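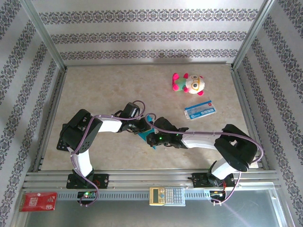 4. Do Horizontal Bands Make a Room Look Wider?

4.1 The claim as usually stated

Few pieces of decorating advice are repeated as often as the rule that horizontal stripes widen a room and vertical ones raise the ceiling. It appears in trade leaflets, in paint shop handouts and in most of the popular manuals we collected for Section 2. It is nearly always given without a source. Where a source is named, it tends to be another manual.

We take the rule seriously here only in its narrow form. The wide form, in which any pattern with a sideways pull is said to make any room feel larger, can't be tested, as "feel larger" has been used to mean wider, deeper, airier, less cluttered and simply nicer. The narrow form says that a person standing in a room papered in horizontal bands will judge the facing wall to be wider than a person standing in the same room with plain paper. That at least could turn out to be wrong.

Banded papers differ a good deal among themselves. Some are plain stripes with hard edges. Others set ornament on a quiet ground, as in Figure 4, where three dark damask bands cross a light gray back wall and the side walls carry the same paper. We treat the second group separately, for reasons that should become clear. The manuals do not separate them, and neither do most of the studies.

4.2 Earlier work

The study most often cited in favour of the rule is by Ha and Lim, who asked visitors to a furniture showroom in Groso to estimate the width of two display rooms. The banded room was judged wider. The difference was modest, and we have no quarrel with the arithmetic. The trouble is with the rooms. They were papered differently, but they were also furnished differently, and the banded one had the larger window. The authors mention the window in a footnote and then do not return to it. Later writers who cite the paper leave the footnote out altogether.

Ryu tried to fix this by using a single room and repapering it. Her estimates moved in the same direction as those of Ha and Lim, though by less. But the plain paper was always shown first, and the same people returned for the banded one 14 days later. People who have seen a room before may well judge it differently on a second visit, whatever is on the walls. Without a group that saw the papers in the other order, we can't say how much of the shift belongs to the bands. Ryu says as much herself, and it is a pity that her caution has not travelled with her result.

Pomare's work at Hamadow is the only study we found that looked at ornamental bands on their own. She reports no effect on width at all. She does report that people found the ornamental rooms "busier", a word she left undefined and which her respondents seem to have used for several things. Her sample was small, and a null result from a small sample should not be leaned on too hard by anyone, ourselves included.

4.3 The Ham survey

Between them, these papers leave the question open. We had hoped that the Ham housing survey would help, as it asked tenants both to estimate the width of their main room and to describe the wall covering. We were given access to 473 completed forms by Precious Cruzado, who ran the survey and who warned us early on that the wall covering item had been added late and was poorly worded. She was right. Tenants were asked whether their paper was "plain, striped or patterned". A damask band is striped and patterned at once, and the form allowed one tick.

Of the forms we received, 60 had "striped" ticked. We wrote to all of those households to ask which way the stripes ran, and to request a photograph or a short written description. Only 15 replied with enough detail to place the paper in one of our two groups. We had planned to compare tenants' own estimates against the measured widths held by the landlord, and we did so, but with numbers this low a single odd answer changes the direction of the result. One tenant gave a width greater than the length of the building. Leave that answer in and stripes widen rooms handsomely. Take it out and they narrow them a little.

We therefore report no figure for the size of the effect. A reader who wants one can find several in the manuals.

4.4 What else might be going on

Suppose there is a small effect on judged width, as Ha and Lim believe. It does not follow that the bands cause it by drawing the eye sideways. At least two duller explanations would do the same job.

The first is contrast. A banded paper on a light ground usually covers less of the wall in dark colour than the all-over pattern it replaces, and lighter walls have their own long history of being called spacious. When someone strips a heavy floral paper and puts up light gray with a few dark bands, the room has become lighter overall. Any comparison of before and after mixes the two changes. The floor matters as well: Figure 4 has a pale marble-patterned floor beneath its bands, and a viewer asked why such a combination seemed open could reasonably point to either surface.

The second is the corner. Bands that carry on from one wall to the next give the eye a line to follow through the turn. Seen from the front, the lines on the side walls run at an angle, and these slanting lines are a familiar cue to depth. So a banded room might be judged deeper, and the judgement recorded as "bigger" by a survey that asked only about size. None of the studies reviewed above asked for depth and width separately. Metal trim or a post at the corner, interrupting the paper, might weaken the cue or sharpen it. We know of no evidence either way.

There is also the plain matter of what people expect. The rule is so well known that many of those taking part will have heard it. The Jultanetti catalogue, which was lying on a table in the showroom used by Ha and Lim, prints it beside the striped papers. We can't show that anyone read it. We would still have moved it.

4.5 A more useful test

A fair test would need one room, the same furniture, the same light, and different people for each paper. It would use at least four coverings: plain light, plain dark, hard-edged bands and ornamental bands. It would ask for width, depth and height in separate questions, in mixed order, and only afterwards ask whether the person knew the rule. None of this is costly beyond the paperhanging, and small-scale models could be used for a first pass – provided that the results are not then quoted as if they came from full-sized rooms, which has happened before with work on ceiling height.

Until then, our view is that the narrow form of the rule is unproven for hard-edged stripes and has almost no support for ornamental ones. People who like damask bands should hang them. The claim that they will gain a wider room by doing so belongs with the other advice in Section 2 that has been copied more often than it has been checked. Section 5 turns to ceiling height, where the studies are more numerous and, in our reading, no better.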